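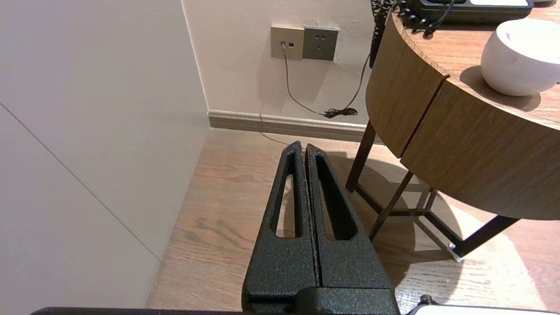

Support > Trukstead Desk Series > Set-up Guide > 4. Positioning and Cable Routing

Section 4.1 covers placement of the desk against a wall and routing of the power and data leads. Complete it before loading the desktop. Cords must not be left on the floor in front of the baseboard, as with the black cable and its small tangle at the foot of the wall; the gray cable from the left wall plate hangs down toward the baseboard and is to be clipped in the same way.

1. Switch off and unplug all equipment.
2. Measure from the floor to the center of the power socket. If the height is under 300 mm, fit the short bracket.
3. Place the desk with its rear edge 23 mm from the wall. The baseboard must not touch the rear legs.
4. Wipe the wall and let it dry. Fix the first cable clip directly below the data outlet.
5. Fix further clips at intervals of 278 mm or less.
6. Press the data cable into the clips – do not bend it sharply at the jack.
7. Coil excess power cord loosely and place it in the Cluvo tray under the desktop.

Note: On plank floors, fit the felt pads before step 3.

CAUTION: Do not run cords under the desk legs. Do not cover the socket.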